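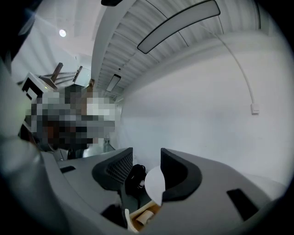
Asora says she has seen the clip already, everyone has, her own mum sent it with a row of crying faces and no words. So there's no point asking whether to put it up. It's up. The question is what I'm going to do about having been in it.

I'm in it for 4 seconds. The back of my head, then the side, then me saying one word. The word was fine. It was how I said it.

Backstage at the Drastow, the semi-final, she'd just come off. Still had her mic pack on. And her father rang, on speaker, on somebody else's phone, and told her in front of the whole corridor that if she sang the family song in the final he'd have it stopped. He owns half of it, apparently. You can own half a song. I didn't know that.

And I said, Lovely.

277 comments by the time I'd got home. 3000 by breakfast. Who's the one at the back. Who's Lovely. Somebody had put it on a mug.

Not a nice feeling, being a mug.

Asora rings again while I'm trying to butter toast. She's not cross, she says, she's never cross, she just wants to know if I'd talked to the Flakarness people. They make the show. They'd like us both on the sofa for the results programme, her and me, friends together, and could I say it again. The word. In the same voice.

I can't do it in the same voice, I say. I was frightened.

You didn't sound frightened.

That's how I sound.

Long gap. I can hear her kettle. She's in the flat the show gives them, the one where all the mugs match, and she's not allowed to open the curtains on the street side.

He's going on as well, she says. My dad. They've asked him.

On the sofa?

Other sofa.

I put the knife down. Two sofas. They'd have got a second one in specially, somebody would of had to measure it.

Are you going to sing it, I say.

Don't know. They've given me another one to learn just in case. It's about a lighthouse. It's awful, it goes up at the end of every line like it's asking you something.

She sings me a bit. It does.

Then she sings the other one, not properly, just under her breath with the kettle going behind her. Her gran's tune really, before it was anyone's half. I'd heard it in the back of cars since we were nine. I'd heard it in the queue for the first audition, in April, rain coming sideways, when we both had a number and only hers got called. I never minded that. I minded a bit.

Ortuño's on the other line, she says, stopping. That's her agent, well, the firm, they all say Ortuño when they pick up so she's never sure which one she's got. They want to know about the mug. Whether you'd want a cut.

Of a mug?

It's your word.

You can own a word as well then. I look at the toast. It's gone cold and I've only done teh one corner.

Tell them her dad can have half, I say. Your dad. Sorry. Tell them your dad can have half.

And she laughs, the real one, the one that goes off like a dropped tray, first time in weeks, and somewhere behind her a door opens and a voice asks if they could get that again for the cameras.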